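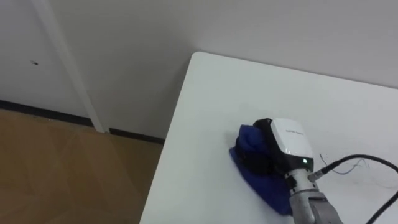
Back from the coast

Right, quick one before work. Got in at 2 in the morning, three loads of washing to do, no milk in the house.

October was a good shout in the end. I took 214 photos and I've been through 60 of them so far, so this is only the first lot. The rest when I get a minute. Most of the early ones are gulls. Sorry Gemma.

We stayed in Brisell, up the hill above the harbour. Small place, steep, one decent bakery that shuts at noon. Missed it twice. Nasrin got up early on the last morning and came back with a bag of almond things and wouldn't say how many she'd had on the walk home.

Weather was all over the place. Fog first, then a really bright cold afternoon when we did the cliff path out to Sedgwick. Longer than the map makes out. Kuo-hua wore the wrong shoes and got blisters on both heels, and we had to sit on a wall for ages while he put plasters on. Lovely wall though. I've got about nine pictures of the sea from it, all the same picture.

The lighthouse was my favourite bit. 125 steps, according to the sign at the bottom, and I felt every one of them. Lens steamed up as soon as I got to the top so the view came out like milk. Kept one anyway becuase I like the smudgy light in it.

Didn't get to the second hand bookshop in Jomier, closed till spring. Gutted. Did find a box of old postcards in the church hall there and bought far too many, mostly of other people's piers. 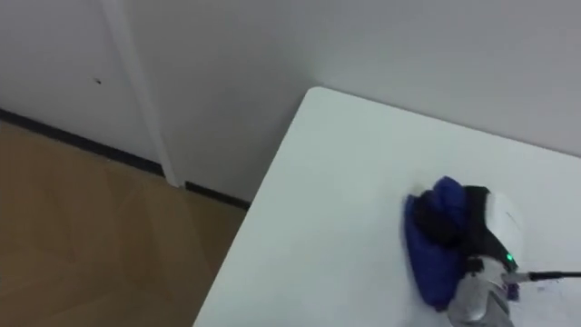

White table, blue cloth

Food: chips, soup, chips. One proper dinner at the pub by the slipway, I had the fish pie and Nasrin had the same and we both regreted not getting two puddings.

Still to sort: the harbour at night, the dog on the ferry, the whole of the last day. Kulsoom has asked for the dog ones first so that's what's coming next. Need to find the card reader.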